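How to Fold a Leather Jacket (If You Really Have To)

Filed under: Clothes and Closets
By Zarmeena Ansari
Updated 2024-10-16

Every guide to leather will tell you the same thing: never fold it, hang it on a wide padded hanger, let it breathe. Fine. I'd like to meet the people with that much closet. I have one short rail and it fills up by June, when all the winter stuff has to go somewhere, and the jackets that lose their spot are usually the heavy ones.

So I fold mine. I've read the warnings, and most of them come from pages that also happen to sell hangers. A fold will leave a line, yes. So will sitting in a car.

What you need

A bed with a sheet on it. A soft dry cloth. A cotton pillowcase if the jacket is going away for months. You don't need the Pedach folding board, which I borrowed from Mei Greenberg and gave back after 2 tries. It's made for shirts, and a leather sleeve just slides off it.

Before you fold

Empty the pockets, all of them, including the inside one you forgot you had. Close the zippers. Wipe the whole thing down with the dry cloth and do the collar last, where the fluff collects. I skip conditioner at this stage. The Darwish tin says to apply before storage, and the one time I did, the jacket came out tacky and stuck to itself.

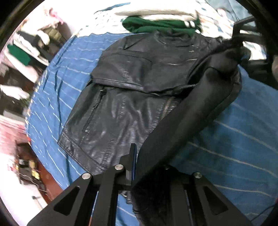 Sleeves are where most people go wrong, me included, for years. They want to spring back out, and if you fight them you end up with a bulge in the middle that nothing else will sit on. Lay the jacket flat and bring one sleeve over the body on a diagonal, from the shoulder down toward the hem, so it lies as one long tube. If the cuff has fuzzy trim, keep it away from the zipper teeth. Press the sleeve down and hold it a moment. Don't iron out creases in the body, whatever the forums say, and don't bother chasing every wrinkle with your palm. A worn jacket has wrinkles.

The fold itself

1. Bring the second sleeve across the same way. They will overlap. Let them.

2. Fold each side in toward the middle, only as far as the jacket wants to go. Stop if you feel the zipper bending hard.

3. Bring the hem up to the collar in one fold. Thirds look tidier in videos, but that's two hard lines across the back where you could have had one.

4. Turn it over so the smooth side is up.

Karabo Motaung, who commented on the old version of this page, rolls hers around a towel. I tried that too. It works on thin leather and makes a log nobody can store.

Where it goes in the pile

On top. Always on top.

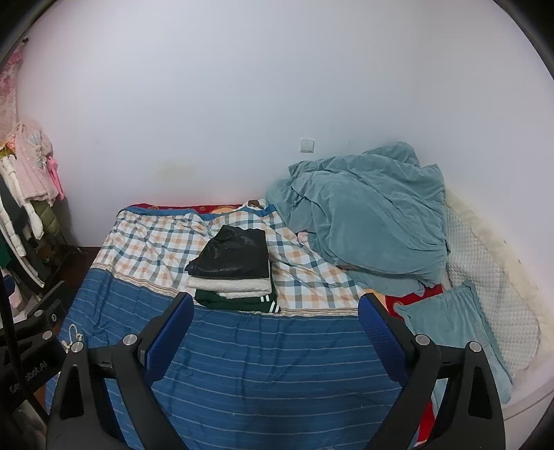 Leather under a stack of sweaters gets pressed flat and picks up lint from whatever is above it. Put fleece and knits below, with anything you won't want for a while at the very bottom. Keep the pile low. If it leans, make a second one.

For long storage, slide the jacket into the pillowcase first. Skip plastic, and skip the Kandano vacuum bags too: 50 percent off is still too much for something that will crush your collar.

Take it out every so often and refold it with the line in a different place. I say every month and do it maybe half that often. When you want to wear it again, hang it up for 2 days. The shower steam trick has never done a thing for me, and I wouldn't want to soak the lining to find out.

Comments are open. If you've got a method for long coats, I'd like to hear it, but please try it on your own coat first.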